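Section 13: Sorting the snack wrappers

Now for the fun part! Chip and cookie bags pile up fast on a club night, and a good sort takes hardly any time once your table is set up.

1. Clear a stretch of table in front of the bins, wide enough to spread the bags out.
2. Tip out the bags. A loose pile is fine – you don't need to smooth anything yet.
3. Turn the bins so you can reach the handle slots from where you stand.

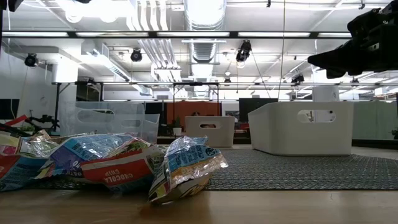
Lonton Wrapper Club – Clesen Branch

Crumpled bags with a silver lining go in the large white bin. Paper goes in the small white one, and the clear bin is for anything you can't decide on.

4. Shake each bag over the trash and feel in the corners for crumbs.
5. Press it flat from the bottom seam up, then fold it in thirds.
6. When a bin is full, empty it into a Bailly sack. One sack takes 200 folded bags, and we send them off in December.

Note: Bright printed panels are wonderful for the weaving table, so put your favorites aside for Sandrine Lacroix before you fold them.

Caution: Cut foil edges can be sharp. Keep scissors off the table until step 6 is done.

Sack labels are in the Hiltudard folder, page 13.

Revised 14 August 2008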